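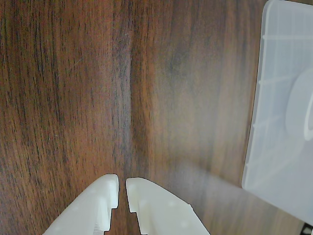 红褐色木桌面,表面带轻微的缎面光泽。

木桌面日常养护与局部修补

以下内容适用于室内使用的木质餐桌、书桌和轻型工作台。户外家具、砧板和乐器不在范围内。

一、先判断表面涂层

养护方法取决于涂层类型,与木材种类关系较小。在桌面背面或不显眼的角落滴一滴清水,静置五分钟。水珠保持圆形,擦去后无痕,多为漆膜(聚氨酯、硝基漆或水性漆)。水珠摊开,木色略微变深,多为油或蜡处理。水很快渗入,则涂层已磨尽,或者原本就没有涂层。

硝基漆与聚氨酯漆可用棉签蘸少量酒精区分。轻触十秒后发黏的是硝基漆或虫胶,没有变化的一般是聚氨酯。测试点选在桌面下沿,做完立即擦干。

二、日常清洁

用拧至不滴水的超细纤维布顺纹擦拭,再用干布擦一遍。油污处用中性洗洁精稀释液,稀释比例为一升温水加2毫升洗洁精,擦后须用清水布过一遍。

不要使用含氨的玻璃清洁剂、漂白水、三聚氰胺海绵。三聚氰胺海绵属于细磨料,会把缎面漆擦出亮斑,亮斑无法靠清洁恢复。含硅油的家具光亮喷雾也应避免,硅油进入木孔后,日后重新上漆容易出现缩孔。

三、水印与杯印

白色水印说明水汽停留在漆膜内,尚未到达木材。处理顺序如下:

1. 室温下晾置一昼夜,部分水印会自行消退。
2. 仍有残留时,垫一层干棉布,电熨斗调至最低档,关闭蒸汽,每次压三到四秒,抬起查看,再压。
3. 最后用少量膏蜡顺纹推匀。

黑色水印是水中或金属器皿上的铁与木材单宁反应所致,常见于橡木、胡桃木。此类印记在涂层以下,须先去除该处涂层,再用草酸溶液处理。草酸有毒,操作时戴手套和护目镜,处理完用清水擦洗两遍,完全干燥后才能打磨。草酸干燥后的粉末对呼吸道刺激很强。

四、胶带与胶痕

在桌面上做手工或定位零件时,胶带是最常见的残胶来源。普通透明胶带和封箱胶带不宜直接贴在油蜡面上。需要临时标记时用低黏度的遮蔽胶带,当天揭除,揭的时候胶带向后折,贴近桌面慢拉。
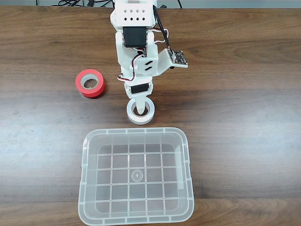
已经留下的胶痕先用吹风机低温档加热,软化后用塑料刮片推起,刮片与桌面保持小角度。剩余的薄层用棉布蘸少量柠檬烯类除胶剂或食用油,敷十分钟后擦除。油蜡面经过这一步会局部变哑,次日补一遍薄油即可。丙酮只能用于金属和玻璃,多数漆膜遇到丙酮会立即起皱。

五、划痕

指甲划过无阻滞感的属于浅划痕,用膏蜡或同色修补笔处理。修补笔宁浅勿深,涂后十秒内用布擦去多余部分。

有阻滞感但木纤维未断的压痕,可用湿布加熨斗蒸起,仅限油蜡面或裸木。漆面须先除漆。

纤维已断的深划痕,用硬蜡条填补。我用的是 Kuhlmann 的一套硬蜡条,配电热熔蜡刀。填补时略高于桌面,冷却后用刮片刮平,再用细笔补画木纹。木纹明显的桌面应准备两到三种颜色,先填浅色,后点深色线条。单一颜色填出来的修补处在侧光下很容易看出。

六、油蜡面的翻新

翻新周期按使用强度定,餐桌一般每年一次。我的工作桌在 5 月做,避开供暖期。

步骤:

1. 全面清洁,晾干过夜。
2. 240 目砂纸顺纹手工打磨一遍,只求去除毛刺。薄木贴面的桌子跳过机器打磨,边角处不要反复磨。
3. 吸尘后用微湿布擦一遍,待木毛竖起、完全干燥,再用 320 目轻磨。
4. 用无绒布薄涂硬蜡油,十五分钟后将未吸收的部分全部擦净。擦不净的位置会发黏,而且很难干透。
5. 间隔8小时以上,上第二遍,用量减半。
6. 七天内不放湿物,不铺桌布。

用过的油布必须摊开晾干,或浸水后密封在金属罐内。含干性油的布团成一团会自燃。

比较过两种硬蜡油。Dradanel 的偏稀,渗透快,对深色细纹影响小。Sterkoveo 的偏稠,光泽略高,一次成膜较厚,擦拭时间要抓紧。两者都应先在背面试色,红褐色木材上油后加深的幅度往往比预期大。

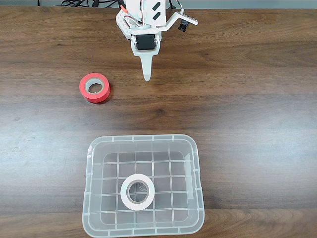

纹理横向、深浅条带交替的棕色木桌面。

七、打磨与涂布方向

桌面纹理有弯曲或汇聚时,打磨方向跟随局部纹理调整,每段行程缩短到一掌宽左右。横向打磨留下的砂痕在上油之后才显现,届时只能返工。检查时关掉顶灯,用手电贴近桌面,从侧面照,转两个方向各看一次。

拼板桌面的相邻板材纹理方向可能相反,用刨子或刮刀时要逐块试刀。

八、湿度与摆放

室内相对湿度建议保持在百分之四十至六十。桌子距暖气片半米以上,避免一侧长期受日照。桌上长期摆放的设备、花盆和台灯每季度挪动一次位置,底部加毛毡垫。橡胶脚垫中的增塑剂会迁移到漆膜里,留下的黄褐色印记多数不可逆,可在脚垫下垫一片玻璃或硬卡纸隔开。

桌面与桌架的连接件应允许木材横向胀缩。如果是直接用螺钉锁死的旧桌,可以把螺孔改成长圆孔,加宽垫圈,螺钉拧到刚好贴紧。

耗材备忘:无绒布、240 目和 320 目砂纸、膏蜡、硬蜡油、塑料刮片。蜡和油开罐后在罐身写明日期。硬蜡油结皮后先去皮再过滤,已成胶状的不要再用。

发表于 2023-02-25

读者评论(4)

老榆木:第三节的熨斗法试过,有效。但我家的是硝基漆,压到第五次时漆面出现布纹,后来用膏蜡才勉强压下去。建议硝基漆每次不要超过两秒。

Krum Shehu:请问贴面桌怎么判断贴面厚度?我的桌子是 Rutstead 的,说明书没写。

作者回复 Krum Shehu:看桌边和电线孔的断面。孔边能看到一层颜色不同的薄皮,就是贴面。量不出厚度时按最薄的处理,只用手磨。

用户301:脚垫留下的黄印,试过酒精和除胶剂都没用,最后整面重新上漆了。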